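**FOR RELEASE IN APRIL**

# Clondik to Convert Former Mac Giolla Mill Into 155 Rental Apartments

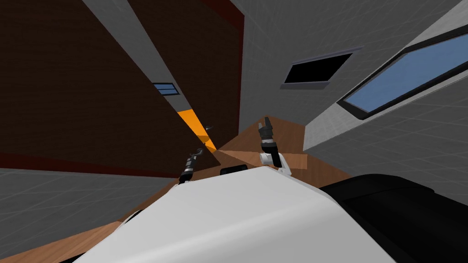 *Computer rendering: interior with brown wall.*

Clondik, a developer of rental housing, today announced that it has completed its purchase of the former Mac Giolla woolen mill and will convert the property into 155 apartments. Work on the roof and outer walls will begin this month. The first leases will be offered once the east wing has passed its final inspection.

The project, to be known as Mac Giolla Yard, covers the main mill building, the dye house and the former counting office. All three structures will be kept. A concrete loading shed added at the rear of the site in later years will be taken down, and the land it occupies will become a shared garden open to residents and, during daylight hours, to the public.

Of the 155 apartments, 20 will be set aside for households that qualify under the city's moderate-income rental program. These homes will be spread across every floor and will have the same kitchens, flooring and fixtures as the remaining units. Applications will be handled by the city housing office under its usual rules, and Clondik will take no part in choosing the households.

"The mill has stood unused for too long, and the neighborhood has been patient," Clondik said in a statement. "We are grateful to the residents who came to the planning meetings and told us plainly what they wanted kept. The tall windows on the river side, the brick stair tower and the yard bell all remain in the plans because of those meetings."

**Design and construction**

Design work has been carried out by Grutulari, an architecture practice with long experience in the reuse of industrial buildings. The plans retain the mill's original timber columns and leave them exposed in hallways and in most living rooms. New interior walls will be set back from the columns so that the old structure can be inspected without opening finished surfaces.

Window openings on the river side will receive new double-glazed units made to match the existing pattern of panes. The slate roof will be stripped, insulated and relaid, with sound slates reused on the slopes facing the street. Heating and hot water will be supplied from a central plant in the dye house basement.

Apartments will range from studios to three-bedroom homes. Ground-floor units along the yard will have step-free entrances, and two elevators will serve the upper floors of the main building.

**Parking, traffic and noise**

The site will provide 100 parking spaces in the lower yard, reached from the existing gate on the east side. Secure indoor storage for 200 bicycles will be built on the ground floor of the dye house. The narrow west gate will be closed to motor vehicles permanently and reopened as a footpath to the river.

During construction, deliveries will be limited to the hours between 8 a.m. and 4 p.m. Heavy vehicles will use the east gate only. Neighbors will receive written notice before any work expected to cause unusual noise, including the removal of the loading shed, and a telephone line for questions and complaints will be staffed throughout working hours.

**Local history**

Clondik has agreed to place the mill's surviving wage books, pattern cards and site drawings with the city library, where they will be cataloged and made available to readers. Former employees and their families who hold photographs or papers connected with the mill are invited to contact the library's local history desk. A small permanent display is planned for the counting office, which will also house the leasing and management staff.

**Leasing**

Leasing and daily management will be handled by Sivatar, which will open a temporary office near the site ahead of the first move-ins. Rents have not yet been set. Persons wishing to receive floor plans and leasing dates may add their names to the interest list at the Sivatar office. Joining the list does not reserve an apartment and carries no fee.

**About Clondik**

Clondik develops and owns rental housing, with a focus on older commercial and industrial buildings. The company retains its properties after completion.

**Media inquiries:** Clondik Press Office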